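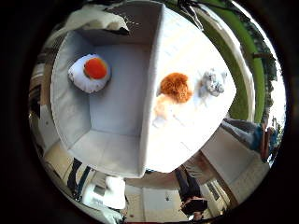 Rental listings should state the real floor area of every room, and landlords who leave it out should have to explain why. I have moved 4 times as a tenant, and each time the listing told me there was a dishwasher and told me nothing about whether my bed would fit.

The last place I looked at was advertised as a two-bedroom with "generous storage." The second bedroom was 7 feet wide at the window end and narrower at the door. A twin bed would have gone in, but then the closet wouldn't open. I had taken a Thursday afternoon off work and ridden two buses to find that out.

Garnet Zacharias manages units for Tranow and disagrees with me. Her view is that tenants don't read measurements, and that anyone who cares can ask. She also says older buildings have no reliable floor plans, so a manager would be guessing. I take the second point more seriously than the first. Still, a tape measure is cheap, and measuring a small apartment takes less time than writing the paragraph about natural light.

Asking doesn't work well either. I wrote to the agents for 51 listings in September, with one question: how wide is the smallest bedroom? Plenty never answered. Several sent me a link to the same photos I had already seen. One told me it was "a good size."
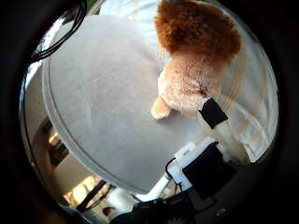
## Photos are no substitute

Wide lenses make every room look longer than it is. Most renters know this and try to correct for it, usually by studying the furniture. That fails when the place is shown empty, or when the couch is a small one brought in for the shoot.

My neighbor Umut Gündoğdu signed a lease from photos alone because he was moving from out of state. His dining table has been in his brother's garage ever since.

I don't want a long form or a certified survey. Length and width for each room, to the nearest half foot, would do. Put the ceiling height in if the roof slopes. If a number turns out to be badly wrong, the tenant should be able to back out before move-in and get the deposit back.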